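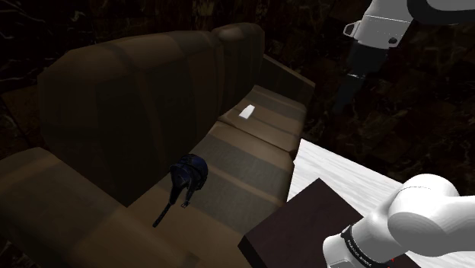

Upholstery History, Unit 3: Springs and Stuffing

Before coil springs caught on, a seat was only as soft as its filling. Horsehair was the prize — curled, baked and teased by hand, it bounces back for decades! Wool flocking was cheaper and packed down into lumps.

Coils changed the shape of furniture too. They need height, so seats got deeper and frames got heavier. I love this part of the story.

Read the Noguchi chapter before Unit 4 and bring a scrap of webbing if you have one.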